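Year 2 Product and Interiors, Group Project Report
Tables and tableware for a shared study room (Gosthorpe building, ground floor)
Submitted 10 Jun 2025

1. What we set out to do

The brief was to pick one room people use every day and look properly at the surfaces in it. We picked the study room on the ground floor at Gosthorpe. Carpet, white tables, people eating at them all day even though there's a canteen upstairs. Our question: does a plain white table work as both a desk and a place to have a snack, and if you put a plate on it, what kind of plate?

We were going to do chairs too. Dropped in November, too much.

2. Background

Short version, the long one is in the appendix. Most of the reading was on glare and contrast. A white sheet on a white table under ceiling lights is tiring to read from for long stretches, and several students said so without being asked. Same problem with crockery. White plate on white table, the edge goes missing, people put things down half on the rim. Older users have it worse. We found plenty on this in care home design guides and nearly nothing for colleges.

We also visited the Ollside furniture store to look at table tops. Useful but we should have taken samples away with us. Only had notes and the notes were not great.

3. Method

Three parts.

Questionnaire. Sent to everyone on the building mailing list, 231 replies, which was more than we hoped for. We asked what they use the table for, what they eat there, and what annoys them.

Plate comparison. Four plates from the Rønning and Oltero ranges: plain white, white with a line at the rim, solid grey, and a speckled one. Each was put in the middle of a white table and 100 people were asked to stand at the table and say which had the clearest edge. Then which one they'd want to eat off. Two different questions and we're glad we kept them apart.

Layout. We moved the tables about and drew each arrangement to scale. Tables pushed together, tables with a gap, tables at an angle.

4. Costs

Budget was £1,570 for the room, including delivery. We spent most of it on paper on tables, so there was not a lot left for crockery. Two of the four plates were over budget if bought for the whole room (grey and speckled). Full sheet in appendix B.

5. Results

Questionnaire first. Snacks beat meals by a long way. Fruit, toast, crisps, cereal bars. Hardly anyone eats a full dinner in there. Biggest complaint was crumbs, then not enough sockets, then glare. Sockets are outside our brief but we've passed it on.

Edge test: solid grey came top, rimmed white second, speckled third, plain white last. Plain white last was expected. What we didnt expect was how close the rimmed one got to the grey.

Eating question: rimmed white won. Grey was called gloomy, "like a work canteen", and a few people said food looked dull on it. Speckled split people down the middle.

Layout: pushing the tables right together gave the biggest surface but crumbs collected in the join and you couldn't get a cloth in. A small gap was easier to clean but things roll into it. The angled layout looked better in the drawings than in the room. People walked into the corners.

Room with the rimmed plate:
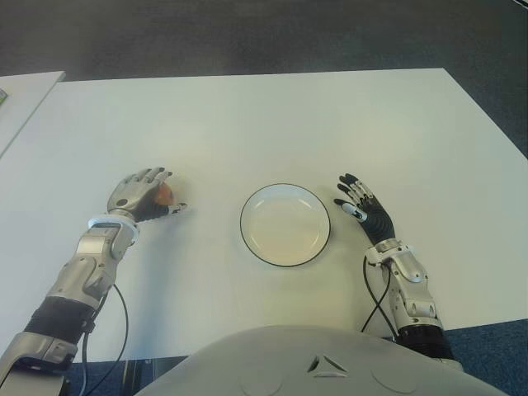
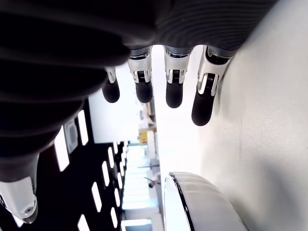
6. Discussion

Contrast was the thing that mattered and it doesn't take much of it. We had assumed you'd need a coloured plate or a mat underneath, and we'd already priced up mats. The thin black line round the outside of the rimmed plate does most of the job on its own, even on a matte white top, and the middle stays a creamy off-white so food still looks right. The orange round thing, probably fruit, is a good test of that, a strong colour against all the white, but a rice cake or a bit of white bread would be a harder one and we should have tried it. Didn't have time.

The dark grey carpet helps with the table edge. Light table, dark floor, you can tell where the top stops. We'd leave the floor alone, whatever the questionnaire says about it being drab. If the carpet was ever changed for something pale the tables would need a darker edging, and that should go in the handover notes.

Glare is still a problem. Matte helps compared with the glossy sample we saw at Ollside but it doesn't fix the lights. Diffusers would. Not costed.

Limits of the work. Everyone in the plate test was a student or staff, so mostly young with decent eyesight. We only did it in daytime. The order of the plates was the same for everyone for the first half before we noticed and started swapping them round, so treat the middle two positions with some caution. The scale drawings were done by hand and one of them has the door on the wrong wall (fig 4, corrected in the appendix).

7. Recomendations

Keep the white tables. Go for the rimmed white plate, medium size. Leave a gap between tables wide enough for a hand and a cloth, keep them straight and not angled. Put a small bin by the door for peel and wrappers, there isn't one at the moment and it came up in the comments over and over.

If there is money left over, diffusers before mats.

Appendix A: reading list and notes
Appendix B: cost sheet
Appendix C: questionnaire and scale drawings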